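4 de marzo de 2020

¡Ha brotado! Lo escribo así, sin saludo ni nada, porque llevo desde las siete de la mañana dando vueltas por la casa con ganas de contárselo a alguien y Signe Halvorsen no se conecta hasta la tarde. El kinoshita ha brotado. Dos puntitas verdes, casi nada, pegadas al borde de la maceta, donde yo ya había dado por perdido el rincón. Las he mirado con la lupa, luego sin la lupa, luego otra vez con la lupa.

Para que conste (y para que la yo del año que viene no se haga líos): sembré el 631 y el 412 el mismo día, los dos en sustrato fino, los dos tapados con el mismo plástico. El 412 no ha dicho ni pío. El 631 es el que ha salido. Los números son los de los sobrecitos que me mandó Signe, que guarda sus semillas con un sistema que solo entiende ella, y yo he decidido copiarlo sin preguntar. El que de verdad me hace ilusión es el 231, una judía trepadora que ella llama Gruvden y que según dice da unas vainas moradas larguísimas, pero ese no se puede poner hasta abril y me lo he prometido a mí misma. Hasta abril no se toca.

Anoche estuve leyendo otra vez el boletín de Jarkeo, el número 88, el de los tomates antiguos. Ya me lo sé casi de memoria. Hay un artículo sobre cómo remojar las semillas duras en manzanilla tibia antes de sembrarlas y me ha entrado la duda de si debería haberlo hecho con el 412. ¿Manzanilla! Tengo manzanilla de sobra en la despensa. Mañana preparo un vasito y pruebo con las cuatro semillas que quedan en el sobre, total, peor que ahora no pueden ir.

He pasado media mañana en el balcón. Hacía un sol de esos de marzo que engañan, calienta la cara y deja las manos heladas. Barrí las hojas del invierno, vacié las dos jardineras largas y mezclé la tierra vieja con compost en el barreño grande. Me encanta ese trabajo, me encanta más que casi cualquier otra cosa. Salieron lombrices gordas y muy ofendidas, las devolví todas. También apareció la cucharilla de café que dábamos por desaparecida desde Navidad, así que asunto resuelto.

El romero ha pasado el invierno estupendamente. La salvia, regular. La hierbabuena parece muerta pero ya me lo hizo el año pasado y luego se comió la jardinera entera, de modo que no pienso llorarla todavía. He podado el geranio por donde me enseñó mi tía, justo encima del nudo, y he puesto tres esquejes en agua en la ventana de la cocina.

Después de comer me puse con las cosas de dentro, que también es primavera para las estanterías.

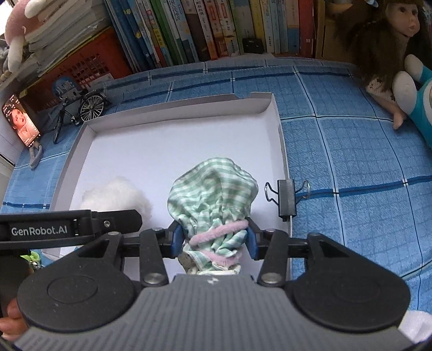
Tela verde pálido y blanca, con su lazo rosa peludito.

Me he quedado con ganas de verde por todas partes, se ve. Estoy pensando en cambiar las cortinas de la cocina por algo más claro, que entre más luz para los esquejes, y de paso hacer unas bolsitas para las semillas. Los sobres de papel se me arrugan y la letra se borra con la humedad (el 412 casi lo leo como 472, y menos mal que me fijé). Con bolsitas de tela y una etiqueta de cartón atada quedaría todo precioso en la caja. Apuntar: comprar cordel.

A las cinco por fin hablé con Signe. Se puso tan contenta con lo del kinoshita que dio un grito y se le cayó el teléfono — oí el golpe y después una risa muy lejos. Dice que a ella le tardó el doble y que lo riegue poquísimo, por debajo, dejando el plato con agua un rato y quitándolo luego. Que no lo saque al balcón por mucho sol que vea. Que le hable, si quiero. Le dije que ya le hablo.

En su terraza todavía hay nieve. Me enseñó por la pantalla el semillero que se ha comprado, el Sadel, con su tapa y sus rejillas de ventilación, y me ha dado una envidia tremenda. El mío es una bandeja de magdalenas con un plástico encima y dos pinzas de tender. Pero oye, el kinoshita ha salido en la bandeja de magdalenas, y eso se lo he recordado un par de veces, creo que tres.

Hemos quedado en hacer las dos lo mismo con la Gruvden: sembrarla el mismo día, a la misma hora, y mandarnos fotos a ver cuál trepa antes. Ella tiene más horas de luz según avance el año, yo tengo más calor. No sé quién gana. Me hace una ilusión bárbara, ya he elegido la pared y he medido las cañas.

Pendiente para mañana: manzanilla para el 412, lavar las macetas de barro, mirar si el limonero tiene pulgón (vi una hoja rizada y no quise mirar más), llamar a la tía para preguntarle por las fresas.

Acabo de levantarme a ver el kinoshita otra vez. Siguen siendo dos puntitas. La de la izquierda está un poco más alta.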